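Clikamstead Home Machines Circle
Minutes of the July meeting, 7:30 p.m.

In the chair: Archana Nautiyal
Notes: Meenakshi Chauhan
Present: 16 members, 2 guests

1. Last meeting
Minutes agreed with one fix. The Gametia sweeper demo ran 90 minutes, not 60 as printed.

2. Can a machine do the laundry yet?
Archana opened by saying this was the item she had been looking forward to all month, and it took up most of the evening! Her view is that washing and drying were settled long ago and that everything after the dryer door opens is still wide open. A plate keeps its shape when you pick it up. A towel has a new shape every time, and the corner you want may be under three layers of itself.

She talked us through folding a towel with two grippers, one at each end. Finding an edge is the first hurdle, then holding it firmly enough that it doesn't slide out when the other side pulls. Colored stitching along a hem ought to give a vision system something to look for, and several members wanted to know how much that would help compared with a plain white sheet. 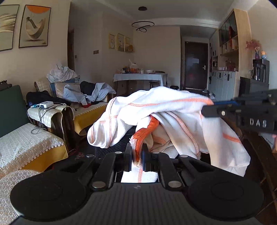
Meenakshi asked about the middle of the towel, which sags as soon as both ends go up. Archana said that is the part she finds most exciting, as people deal with it by giving a little tug and laying the cloth down in one sweep, and we all do it without thinking. Getting that sweep into a machine would carry over to pillowcases, tablecloths and shirts.

Opinions on timing were split. One guest, who works nights at the Dikent linen plant, said their line folded 2,265 flat pieces on her last shift, but staff still feed every one in by hand. She would happily give that job away tomorrow. General feeling: flat items at home within a few years, fitted sheets a good deal later (much laughter).

3. Shelf stocking
Short report on the Taşdemir grocery trial. Boxes and cans going well, bagged salad going badly. Members noted the link with item 2, soft things again. Meenakshi to ask whether we can visit.

4. Actions
Archana: bring towels in different weights so members can try folding with kitchen tongs, one in each hand.
Meenakshi: write to Taşdemir, and circulate the reading list on cloth handling.
All: time yourselves folding one basket at home and send in the result.

5. Any other business
Tea money is due. Meeting closed at 9:15 p.m.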